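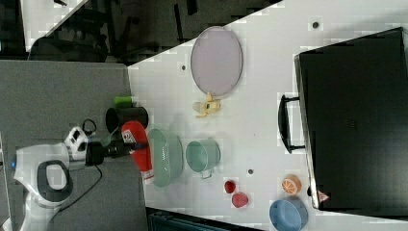

Figure 1. Gripper trial on the kitchen table layout, with the red spray bottle held on its side.

Progress report to the Trallberg Fund
Project: Choice of gripper and controller for domestic handling tasks
Prepared by: Vanderleia Barros, project lead
Date of report: 3/16/26

1. Purpose of this report

This report covers the second stage of the project funded under the Trallberg small equipment scheme. It sets out the work done since the November report, the results so far, the position on spending and the changes for which we ask the Fund's agreement. The first stage dealt with the purchase and mounting of the arm and is not repeated here.

The aim of the second stage is to compare two grippers, the Preller and the Figueiredo, on the same arm and with everyday household items. Each gripper is to be tried under the existing controller and again under the Stilline controller, so that a poor result can be traced to the right part of the system.

2. Work carried out

The Preller gripper was fitted first. Fitting and alignment went to plan, but the cable supplied with it was too short for the full reach of the wrist and a longer one had to be ordered. The supplier accepted the return without charge. The new cable is now routed along the outside of the arm, and the operators have been asked to check its slack before every session.

A total of 114 grasp attempts have been recorded. Tarcísio Bastos wrote the trial procedure and keeps the log. Each entry gives the item, the direction of approach, the closing force setting, the controller in use and the result. An attempt is entered as a success only if the item is lifted clear, held while the arm moves to the set-down point and released without falling over. Attempts stopped by the operator are logged separately and do not count as failures of the gripper.

The items were chosen for their shapes and surfaces. Bottles, mugs, plates and trays make up the main group, together with toy food, which allows soft and uneven shapes to be used without waste or mess. The items are left at varied angles on purpose, as the earlier trials with everything upright gave results that were too favourable.

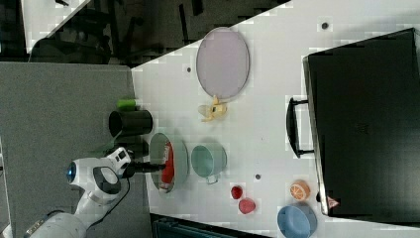

The approach from above has proved the more reliable of the directions tried. Thin or flat items remain the main difficulty, and the wrist must be brought down slowly if the fingertips are not to push the item along the surface before they close. The existing controller handles this last part of the movement acceptably at low speed. At higher speed it tends to overrun, and the operator has to stop and start again.

Bottles have given the best results. The fingers close well around the body of a bottle when the grasp is near the middle, and the hold has been steady during travel. Grasps near either end are weaker, and the bottle may turn in the fingers. Mugs fall between the two groups: a grasp across the rim is dependable, while a grasp on the handle is not yet good enough to be used in the final comparison.

3. The Stilline controller

The Stilline controller was delivered later than promised and has so far been used only for short sessions. First impressions are favourable. The closing movement is smoother and the force setting can be changed without leaving the program. There is, however, a fault in the way it reports contact: on several occasions it recorded a firm grasp before the fingers had met the item. The supplier has been told and has sent a revised version of the software, which we have installed but not yet tested fully. No firm view should be taken on the controller until this has been done.
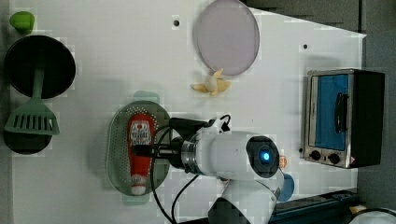 The second layout was added to the programme at the suggestion of the Fund's technical adviser, who felt that the first did not reflect the crowding of a real kitchen. It brings larger equipment and more awkward items into the working area. A bottle lying on a perforated strainer plate, as the red ketchup bottle does, is a harder case than the same bottle on a bare table, because the fingers have to close around it without catching the plate beneath. The toaster oven at the right of the table also limits the paths open to the arm, and we have set a keep-out zone for it in both controllers. Results from this layout will be reported separately from the others.

4. Spending

Spending remains within the approved budget. The longer cable and a spare set of finger pads were the only unplanned purchases, at a combined cost of £400, and have been met from the contingency line. No further call on that line is expected in this stage.

5. Matters for the Fund's agreement

We ask the Fund to agree an extension of 2 months to the second stage. The late delivery of the Stilline controller has held back the part of the comparison that depends on it, and we would prefer to finish that work properly before the Figueiredo gripper is fitted – changing both at once would make the results hard to read.

We also ask for agreement to leave handle grasps out of the final comparison. They would be kept in the log and described in an annex.

6. Next steps

Testing of the revised Stilline software will be completed first, followed by the remaining Preller trials on the second layout. The Figueiredo gripper will then be fitted and the full procedure repeated with the same items. Mr Bastos will send the complete log to the technical adviser once the Preller trials are closed.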